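Canned Goods Month at the Fudero Bench

If you walk past the butcher-block table in the Huleck building this season, you'll hear a lot of small clicks and the odd cheer. The Fudero project is gathering examples for its two-armed learning system, and the subject is groceries! Each example is one short run of the pair of arms handling food cans on the tabletop, saved with the joint positions and the camera views together. We have 165 good ones so far and we're aiming for 600.

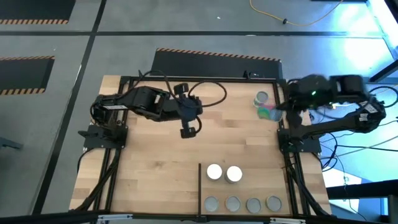

What makes this so much fun is how fast you start seeing cans differently. A wide can asks for a different approach than a narrow one, and a shiny lid can look like three different things depending on the light. So we keep shuffling. Every run gets a new layout, and no operator does more than 16 in a row, which keeps everybody's habits from creeping into the data (mine included, I approach everything from the left).
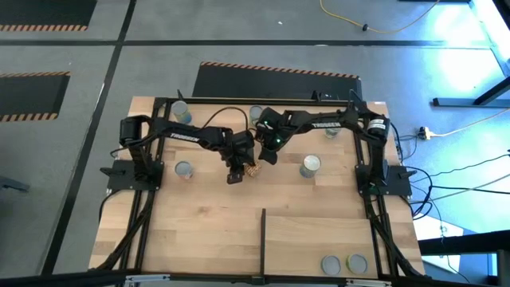 Khoury wrote in to ask whether the clumsy runs get thrown out, and said it would be a shame if they did, as a system that only ever sees perfect grasps has no idea what to do after a bad one. Good news: we keep them! They get their own tag, and 85 are already set aside for the recovery set.

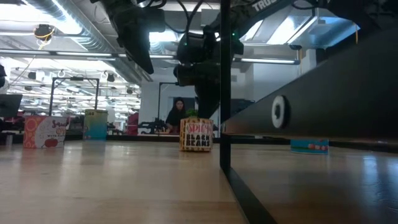
Issue 16 | December 3, 2022

Next up is labels. Bright wrappers and busy lettering are great for variety, and we'd love more of them, boxes too. The Imex shelf by the door is open for donations, any size, any brand, dents welcome. Operator sign-up for the new year is on the same shelf, and first-timers get a practice session before anything is saved.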